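Section 3: Filling and Closing Your Dindo Storage Bags

Before you begin, give yourself a nice clear stretch of tabletop to work on. Bags packed in a hurry on a crowded counter tend to end up with crumbs in the closure, and then you are back here reading Section 5 (Cleaning) when you would much prefer to be finished.

1. Lay the empty bag flat with the closure facing away from you, and open it all the way across.

2. Slide flat items in first - paper, folded cloth, thin pads and the like. Go slowly at the corners, and leave a little film showing past the edge of whatever you put in.

3. Smooth the bag with the flat of your hand, working from the bottom up toward the opening. A few wrinkles will always stay behind and they do no harm at all.

4. Press the closure together from one end to the other. Run your thumb along it a second time, even if it feels shut.

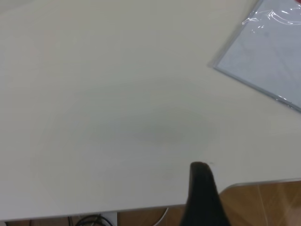
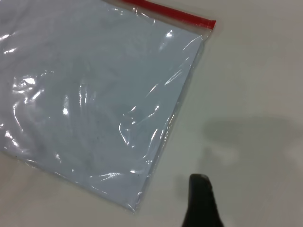
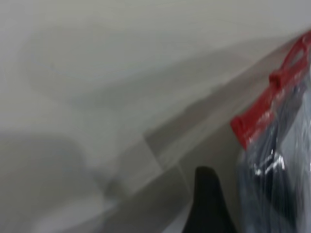 Fig. 3. Flat items and clear plastic on a pale work surface. Red closure strip shown in the second and third views.

Note: The large bag holds up to 80 sheets of ordinary paper. It may well close over more than that, but the strip will be under strain, so please split a bigger stack between two bags.

5. Store filled bags lying down, with the heaviest at the bottom of the pile.

CAUTION: Keep bags away from babies and small children. Thin film can cling to the nose and mouth. Do not use near a stove or heater.

Replacement bags are sold in boxes of 44 - see the Flimix parts list at the back.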